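Ticket 1448 - can rack, lab room table
Opened by: Maksym Pavliuk
Status: open

Cans jam in the Jader rack. Left lane worst, front can sticks and the one behind won't slide up. Middle (Pocari Sweat) ok so far.
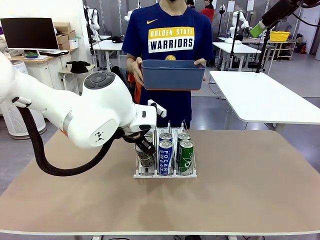 Reading time: 2 min

Tried: wiped rails, pushed lane divider over a bit. Still sticks. Vasylyna says refill from the blue basket one at a time, dont drop them in. Checked front stops, no cracks i can find.

12 November 2018, V. Hrynyshyn: turned rack on table, emptied basket, same thing teh second try.

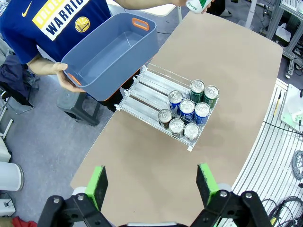 Next step
Ask Hoekstra for spare divider, part 306. Leave ticket open til it comes.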